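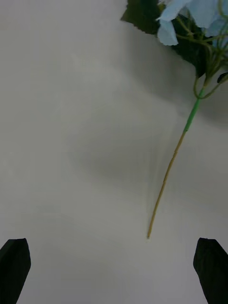 A single artificial hydrangea stem, with pale blue petals and dark green leaves.

Magazine > Homes > Decorating > Flowers

The flowers that stay out all year

Last updated: August

A hydrangea from the garden is a thirsty thing. Cut it in the morning, forget the water, and by teatime the head has flopped. The artificial kind asks for very little, and plenty of homes now have one on a shelf or a hall table all year.

They used to be easy to spot. The petals were stiff, the blue was too strong and the whole head sat on its stalk like a hat. Better ones have softer petals with creases in them, and a blue that leans towards grey. Look under the bloom before you buy. On a decent stem the head is built up from small clusters, each on its own thin stalk, and the stalks branch off the main stem at different heights. That is where the shape comes from, and it is also what lets you change it.

Most stems are squashed when they arrive. Ornden, a small shop in Piltmont that sells nothing but artificial flowers, keeps about 100 kinds and packs them flat to save on postage. Its advice is to leave a new stem alone overnight, then work from the bottom upwards. Bend the leaves out first. Move the small stalks one at a time, and let a petal or two hang lower than the others. A perfectly round head looks like a shop display.

Colour is a matter of what else is in the room. Pale blue is the safe choice against white, and it does well with dark leaves, which stop it looking washed out. Pink fades into cream walls. White shows the dust.

And there is dust. A hairdryer on the cool setting clears most of it, held at arm's length. For anything stuck on, a barely damp cloth will do, used on one petal at a time. Keep the stem out of strong sun. Blue is usually the first colour to go, and a head that faces a south window will be paler on one side by the second summer.

One stem is enough for a narrow vase. Three will fill a jug. The stems are nearly always too long, and the wire inside will ruin kitchen scissors, so use proper cutters or bend the end up and hide it. In a clear glass vase the bent end shows, so choose something you can't see through. The Gralar jug, a plain stoneware one with a tight neck, holds a heavy head upright without any packing.

Ornden's sale room opens on Saturday mornings. The end-of-line stems are in the crates by the back wall, mostly hydrangeas and peonies, and the leaves are often in better condition than the flowers. They can be pulled off and used with something else.

More in Flowers
Dried grasses and where to hang them
A blue and white hallway in Alcantara
Jugs, jars and other things that aren't vases
Storing wreaths without crushing them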